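4.2 Backlash and wear in the low-speed stage

Backlash was measured on 29 gearboxes taken from the conveyor line at the Osstead bottling plant. All units were of the same single-reduction spur type and had been in service under comparable loads. Each box was drained, mounted on the bench with its output shaft locked, and the free rotation of the input shaft was read from a dial gauge on an arm of fixed length. Readings were taken at five angular positions per unit and averaged. The procedure follows Bakhtiari and Nikzad, except that we did not preload the bearings before the first reading.

Units were divided into two groups according to the lubricant recorded in the plant's maintenance log. The first group ran on the mineral oil specified at installation. The second had been switched to Jarkedetti grease during the August shutdown. Log entries for the second group were incomplete in places, and where the date of the change could not be confirmed the unit was kept in the data set but left out of the comparison by service time.

Mean backlash was higher in the grease group. The difference was largest in boxes mounted nearest the washing station, where water may have entered through the breather. Spur gears with straight teeth (Figure 5) engage across the full face width at once, so a small error in tooth spacing is carried directly into the output. Helical gears spread the same error over a longer period of contact and would be expected to give a smaller spread between positions.
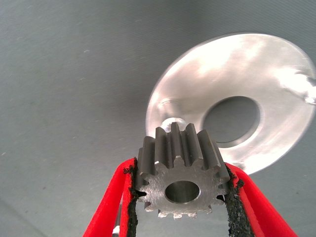

Figure 5. Steel spur gear with straight-cut teeth and central bore.

Does a high backlash reading mean that the teeth themselves are worn?

A high reading can also come from bearing play, a loose key, or a center distance that was set too wide at assembly, so tooth thickness has to be measured separately before wear is assigned as the cause.

Tooth thickness was therefore checked by span measurement on every gear. Input shaft bearings were replaced in units where radial play exceeded the maker's limit, and the backlash test was then repeated. In most of these units the second reading fell to within the range of the mineral oil group, which suggests that part of the difference between lubricants reflects bearing condition. Hardness was tested on one gear per unit at a load of 208 N. No relation was found between hardness and span loss (Section 4.3).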